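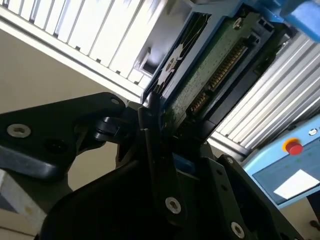 Muthoni Koech thought we were asking the wrong question. A token can be capped at whatever price its makers like, she told us when we showed her our first outline, and what matters is who has to pay when the cap breaks. We rewrote the plan after that, and most of this report follows her version of it.

## What we looked at

Josico is a lending token that claims to hold a steady value against the pound. Each coin is meant to be backed by other coins, locked away by the borrower. The site calls this "self-healing". We wanted to know what the word covers.

Our group (Santino Carrasco, Izzati Khoo and me, Rocío Ocampo) read the white paper and copied 1476 loan records from the public ledger. Santino wrote the script that sorted them. We threw out 29 records where the opening price was missing, so nothing below includes those.

## How it is supposed to work

A borrower locks up Joltera coins and receives Josico against them. If Joltera falls too far, the loan is closed and the locked coins are sold to anyone who will take them at a discount. The white paper says buyers "will always be present". It gives no source for this, and the same sentence appears twice.

## What we found

On quiet days the sales went through quickly. In April, when Joltera dropped hard overnight, they didn't. Loans sat unsold for hours while the price kept sliding, and by the time buyers came in, the locked coins were worth less than the debt. The gap was covered from a reserve fund, which is itself held in Joltera. Izzati pointed out that this is a bit like insuring your house with a firm based in your kitchen.

We also looked at who was buying. Out of 800 forced sales, most went to the same 4 addresses. We can't say who owns them. They could be four traders or one. Either way, "open to everyone" seems generous.

## Problems with our own work

- We only studied one token. Hartono and Cevunano use similar rules and may do better or worse.
- The ledger gives times by block, so our waiting times are estimates.
- Uriel Maldonado, who marked our draft, asked why we trusted the price feed. We had no good answer. It is run by Josico.

## Still to do

Santino wants to rerun the sorting with an outside price feed. I would like to see the reserve fund's balance month by month, if it can be got. We emailed the project to ask and were sent a link to the white paper.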